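Ticket 96: Packing bench, tape rolls will not scan
Opened by: Märta Dalen
Location: Plurnden, packing room
Priority: Low (raised to Medium by Märta, Saturday)

Märta Dalen, 9:30
The new tape from Sollgate won't book in. I scan the label, the scanner beeps like it's pleased with itself, and Wumbei says "item unknown." Tried 5 rolls. Tried them slower. Tried a different scanner, which beeped at a nicer pitch.

Nimal Sultana
Could you attach a photo of a roll with the label showing? Last time this was a shelf tag for bubble wrap and I lost a morning to it.

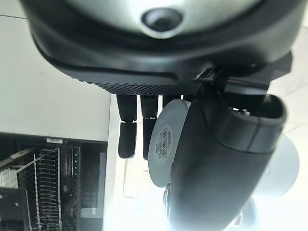

Attachment 1: tape roll, barcode label near the center

Nimal Sultana
Thanks. Right label, right spot. I can't read the small print at that size, so please type in the number under the bars.

Märta Dalen
Typed it into Wumbei by hand. It took it, thought for nearly 30 seconds, and offered me a stapler.

Nimal Sultana
Found it. The Sollgate codes were loaded in July with the last 2 digits missing, so every tape is unknown and one of them is a stapler. Reloading the list now. Please don't book in anything else until I post here.

Nimal Sultana
Reload done. Try one roll.

Märta Dalen
One roll scans as tape. Doing the rest after lunch. What do I do about the stapler I now have in stock?

Status: Waiting on Nimal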